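Kitchen tools from the Hafstein sale

Gallery updated Nov 16, 2023

Sólveig Bech and Rhona Matheson have been sorting the kitchen drawers that came to us in March. There were 61 pieces in the first box, mostly spoons, spatulas and ladles, and over 200 in total. We are photographing the marked ones first, as these are what people write in about.

Most of the marks are on the handle, near the hanging hole. Some are burned in and some are pressed, and on well-used pieces it can be hard to tell which. Rhona keeps a list of the stamps by shape. So far she has 8 different borders on it, and 31 pieces with no mark at all.

Please don't oil or sand a handle before you have copied the mark. Soft pencil on thin paper works well for the deeper ones.

Wooden spoon or spatula, reddish-brown, slotted handle. Rectangular stamp below the slot, round logo further down.

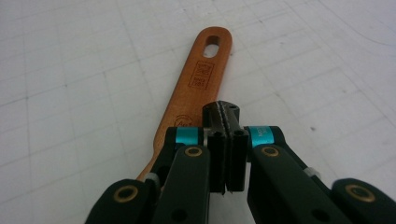 The small lettering inside the rectangle has not been read yet. The script in the round logo seems to start with "Ant". If you have a piece with the same pair of marks, please write to Sólveig.

Next to be added: ladles and skimmers.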